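Lure bench notebook, Sketton workshop
May 11, 2018

Pour day for the paddle-tail mould, and I am very pleased with it! The new two-part cavity closes properly at last. In March we were getting flash all down the belly seam and I spent more time with scissors than with the injector. Iker Villalobos skimmed the faces and added a second pair of alignment pins, and the seam has gone down to a line you have to hunt for with a fingernail.

Plastisol: the medium grade from Zieliński, same drum as before. Stirred it for much longer than I used to, right into the corners of the tin, and the tails came out with the same softness from first shot to last. Colour is the perch mix, green back over a pale belly, plus a pinch of black flake. Wouldn't go any heavier on the flake, it starts to look like pepper.

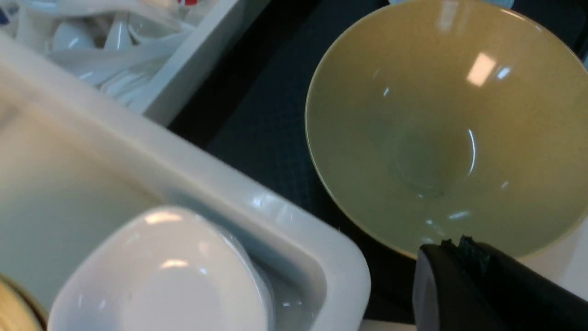 Tails and wobble

Cut the tail root thinner on half the batch. What a difference! The old shape needs a fair pull before it wakes up, but the thin ones start kicking at a crawl, and they keep going on the drop, which the old ones never did. Tank only so far, no weed, no wind and no fish to have an opinion. Want to try them on the Irnuvholm water before getting carried away.

The thin roots do tear sooner. I pulled ten of each off a hook by hand and the thin ones went first every time. Possibly a slightly harder plastic would even that out – have asked Zieliński for a small tin of the next grade up.

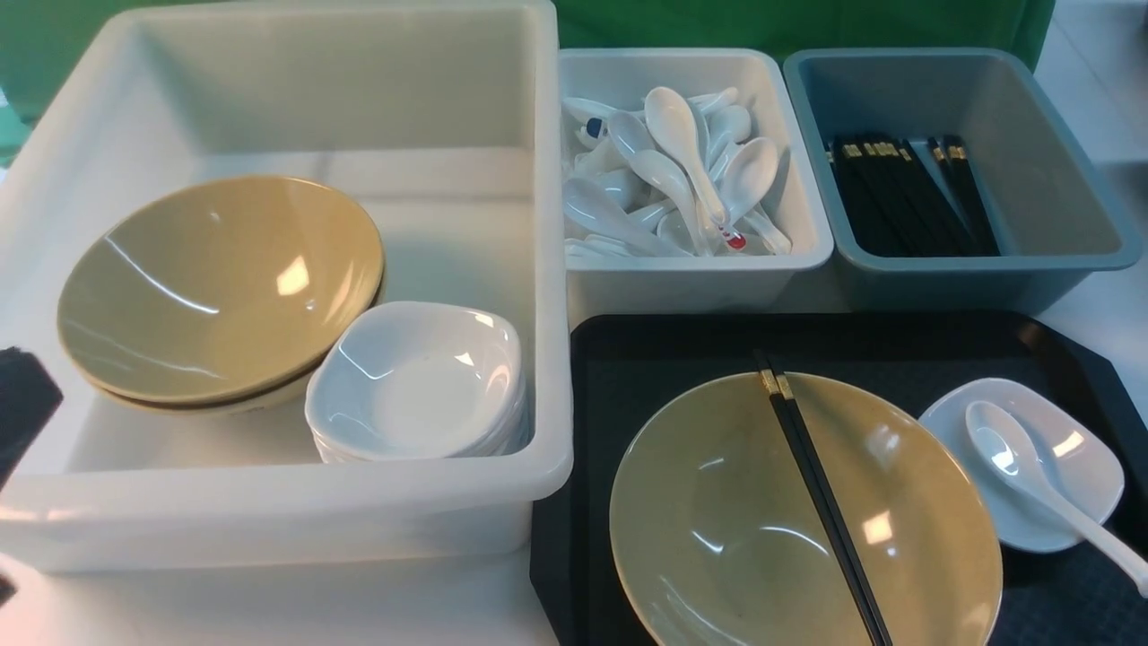 Can the thin tail go on a heavier jig head?
It can, but the kick gets tight and fast, and the body stops rolling. Stay with the light heads for slow work and keep the old tail for anything deeper.

Hook slot: moved it back by a hair on the Onelel pattern, so the point comes out just behind the hump. The body sits straighter on the shank and I had far fewer spinning. Iker thinks we could go back further still. I think he's right, but one change at a time or we'll never know what did it.

Scrap is down too. Out of 100 shots I binned four, all short tails from the start of the pour when the mould was cold. Warm the mould first!! 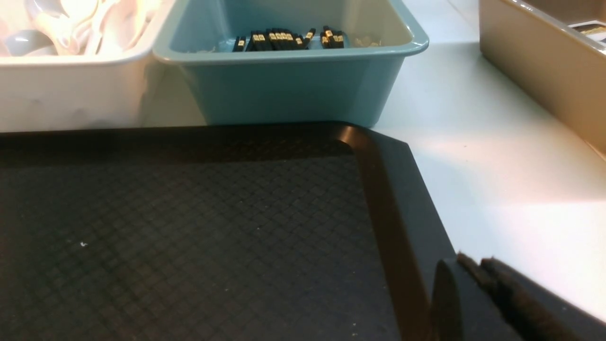
What do we do with the short ones?
Chop them up and remelt them for the dark colours. They go cloudy in the perch mix, so keep them well away from that tin.

Salt next. Tried a small run with fine salt in the body and none in the tail, two pours. It sinks level, nose and tail together, and looks lovely doing it. Fiddly, though, and the join needs the second pour to go in while the first is still hot. Lost 30 bodies learning that. Iker has an idea for a little gate between the two halves and has already drawn it on the back of the order for the Onelel hooks (please copy it out before that gets posted).
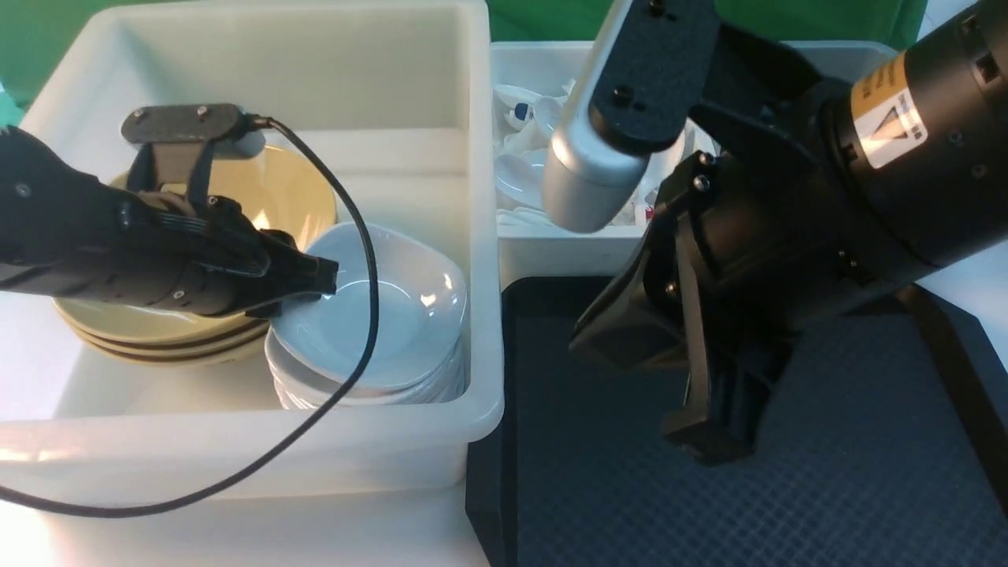

How many do we need before the season order goes out?
The shop wants 2,000 in the perch colour. We have 1,190 bagged, all with the old tail, and those can go as they are.

Still to do: eyes on the sample card, label the salted ones so they don't get mixed in, sharpen the sprue cutter, ring Zieliński about the tin.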